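Stacking cubes

Stacking cubes (also building cubes, or just "cubes" in our house) are plain, equal-sided blocks made to be placed one on top of another. I've kept this entry on the wiki since the old page got merged into Wooden Toys, where it never belonged, as plenty of cubes are plastic or foam. Last updated 1/24/19.

What counts as a cube

All six faces are square and the same size. Sounds obvious, but you'd be amazed how many sets sold as cubes have a brick or two in them that's a smidge taller one way (the Peltness starter tub is a shocker for it). For this article I'm leaving out interlocking bricks, alphabet blocks with raised letters, and anything with a magnet inside. Those have their own pages.

Colours

Most sets stick to strong single colours, with red, yellow, green and blue the usual suspects. One colour per cube makes it dead easy to say which one you mean, and that's half the reason they're used for stacking tasks. "Put the yellow on the red" needs no more explaining! Pastel sets exist, and Gondent did a grey range for a while that I quite liked, but they never caught on.

The surface

A flat, plain tabletop is the favourite. Carpet is hopeless past the second cube. I like white best, because every colour shows up against it, though a white top does collect scuffs and grey smudges over time and you just have to live with them. 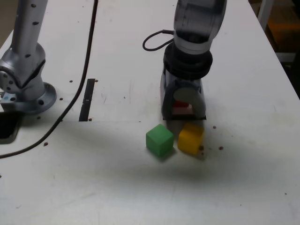
Kananico reckons I'm too hard on carpet, and that a short, dense office carpet will hold a tower of four if you press the bottom cube down first. Fair enough, I've added it to the talk page, but I'm still not recommending it to a beginner.

Back to tables. Check for wobble before anything else. A folded bit of cardboard under one leg fixes most of them, and a spirit level is overkill unless you're going for height (I own one anyway).

How a stack is built

The bottom cube goes down first, square to the edge of the table if you're fussy like me. The next one is held by two opposite sides, brought over the top, lowered until the faces meet, and let go. The letting go is where most towers come unstuck. If one side is released before the other, the cube gets a little nudge sideways, and by the third or fourth level those nudges have added up.

Marked squares

Lots of people mark out a square where the stack has to stand. Black on white is the clearest. Make the outline a bit bigger than the cube, so there's a visible border all the way round and you can tell straight away if you've drifted.

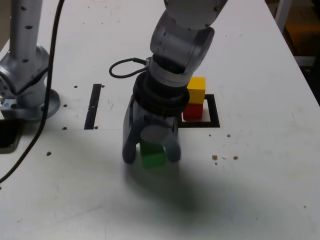 Tape is the cheap way to do it, and it peels off when you want your table back. Don't leave it down over summer, though. I did mine in August one year and it came up clean, then did it again in the January heat and spent an entire arvo on the glue with eucalyptus oil.

Sets and storage

The Mathebula classroom box holds 200 cubes and has a proper lid. The smaller home box has 14, which is plenty for one kid and a grown-up.

See also: Nesting cups; Balance toys; Tabletop games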